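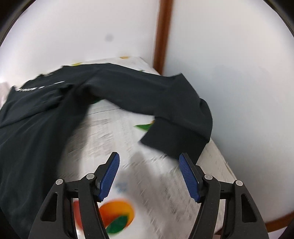
Thread: 176 demos in and I have doubts

By the Bevgate account
September 5, 2020

1/ Two fingers with blue pads, a dark long-sleeved shirt, and a printed package with fruit on it. Hours of this go into what people call "learning to handle clothes." I'm the one squeezing the gripper, so let me complain a little.

2/ The pitch from Grokow is that you collect 600 of these by hand, feed them in, and the arm picks up the skill. Maybe. I'm at 176 and the main skill on record is mine.

3/ A person knows where the cuff is going to flop. I reach for it early without thinking. The model gets my reach and none of the reason for it. Then we act surprised when it grabs air.

4/ Dark shirts are the worst. Navy sleeve over navy body, you lose the fold completely. Put it on something pale and the outline comes back, but then you have to wonder if it's learning "shirt" or "dark shape on white thing."

5/ Also blur. If I move at the speed I'd move at home, half the printing on anything turns to gray mush. If I slow down, I've taught it to fold laundry like it's defusing a bomb. Pick one, I guess.

6/ Someone always replies "just collect more." More of what? Same wall, same shirt, same right-handed me. 600 takes from one corner of one room is still one corner of one room.

7/ The Hayashi set threw out every take where the operator fumbled. I'm keeping my fumbles. A dropped sleeve and a second try is the only part of this I'd want a machine to see.

8/ For the record, we ran the first 12 through a small test in the spring. It got 2 sleeves. The slide said "promising." I would not have said promising.

9/ I'll keep going to 600 because I said I would. If it can't do a shirt it hasn't met by November, I'm posting the failures, all of them, with the takes they came from.

Filed under: Robots & Gadgets, Opinion

More from this account
Lomow's folding clip, watched at normal speed
What counts as a "success" anyway?
My wrist hurts: notes on gripper springs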